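Shoaib Jadoon starts his nihari on Friday afternoon and doesn't serve any of it until the next morning. The stew is beef shank cooked slowly with spices until the meat gives way to a spoon, and at Louro it is on the menu one morning a week.

"It's a breakfast dish," he says. "Most of my customers in Ullen didn't know that when I opened. They'd call and ask for it at dinner. I'd tell them to come at eight."

The name comes from an Arabic word for day or morning. Stories about where the dish began don't agree. Old Delhi claims it and so does Lucknow, and Jadoon has heard both versions told with a lot of confidence. His own family cooked it in Karachi, and he learned it there from an uncle who had a stall with two pots and one bench.

"He didn't measure anything. If I asked how much fennel, he'd show me his hand. My hand is smaller than his, so for years mine was short on fennel."

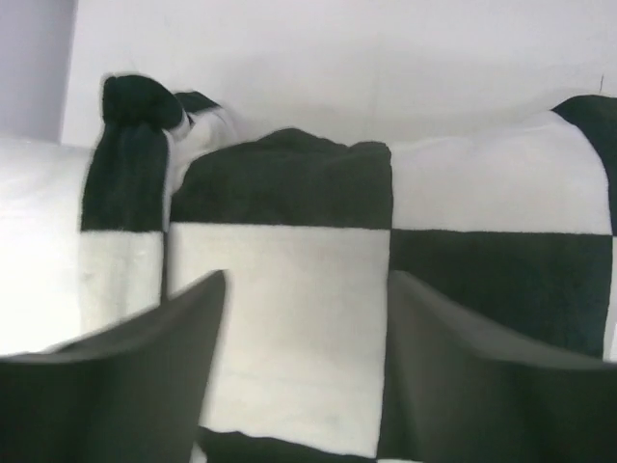
*Folded checkered cloth, black and white.*

He measures now. A weekend batch takes 30 pounds of shank, bone in, and the marrow bones go in separately, tied in cloth so no splinters end up in a bowl. The spice mix is fennel, ginger powder, long pepper, black and green cardamom, cloves, cumin, and a little nutmeg. He toasts the whole spices and leaves the ginger alone.

I asked about long pepper, which I had to look up.

"It looks like a tiny pine cone. It's hotter than black pepper at the back of the throat and it has some sweetness. You can leave it out and the stew will be fine. It will taste like a different stew, though."

The meat is browned in ghee with sliced onions, then covered with water and brought to a simmer. After that the covered pots go into the oven. He sets it at 265 for the first part of the night and comes in at 3 a.m. to turn it down to 200. I asked why he doesn't buy a timer.

"I have a timer. I still want to look at it. I skim the fat at three anyway."

That fat, called tari, is saved. It is red from the chili and goes back over the top of each bowl at the end. Some customers ask for it on the side and a few ask for none. He serves it however they want it.

The thickening is where cooks argue. Jadoon uses whole wheat flour, toasted dry in a pan until it smells like nuts, whisked with cold water and added in the last hour. He has tried chickpea flour and thought it made the broth taste like something else.
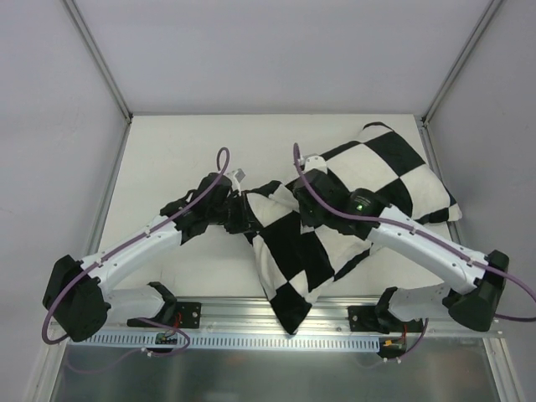
Irfan Sial doesn't accept this. Chickpea flour is what his mother used, he says, and a spoonful mixed in with the wheat "keeps it from going to glue when it cools." He also thinks Jadoon browns the meat too hard, and told me to put that in.

Jadoon had heard it before. "Irfan eats two bowls every week. He can say what he likes."

The two of them agree on garnish: thin strips of ginger, green chilies, cilantro, and lemon. The lemon matters most. Without it the bowl is heavy by the fifth bite. Naan comes alongside, brought in from Volto, a bakery on the next street that fires its oven early enough to have it ready.

I wanted to know whether the dish can be made at home in less time. Jadoon said yes, and was less strict than I expected. A pressure cooker will soften shank in an hour or so. He suggests letting it rest overnight in the refrigerator after that and reheating it slowly, then adding the flour.

"What you lose is some of the body," he says. "The bones need time. If you use a pressure cooker, put in an extra bone."
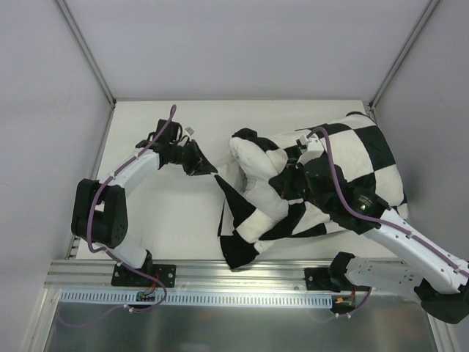
*Two robot arms with the checkered cloth on a white tabletop.*

There is also the old practice of holding back some of each batch and adding it to the next one. A few shops in Delhi are known for it and say their pots have been going for generations. Jadoon's uncle did it. Jadoon did it for the first year at Louro and then gave it up.

"I couldn't taste the difference and it was one more container to label," he says. He keeps the stock from the bones when there's extra, and that goes into Monday's lentils.

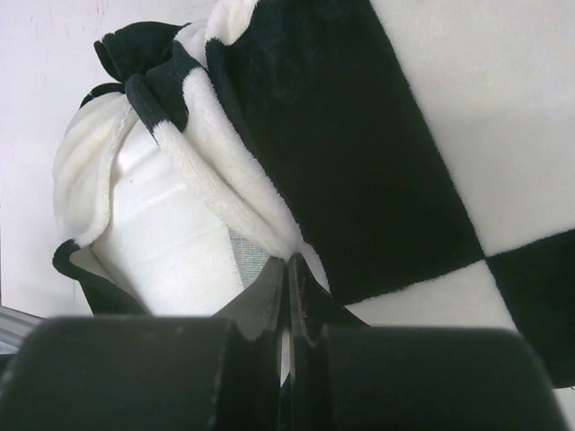

**Holtico Community Kitchen Club · Food Pages**

The slow season starts in May, when people in Ullen stop wanting hot stew in the morning. He cuts the batch in half and sells halwa and puri next to it until the weather turns. He has thought about taking nihari off the menu for the summer and hasn't done it yet.

I asked what he eats himself on those mornings. He said eggs.

"By the time I serve it I've been smelling it all night. I'll have some the next day, cold from the refrigerator, standing up. It sets like jelly. You put it on toast with lemon."

Louro opens at eight and the nihari is usually gone before noon. Orders of marrow bones have to be called in the day before.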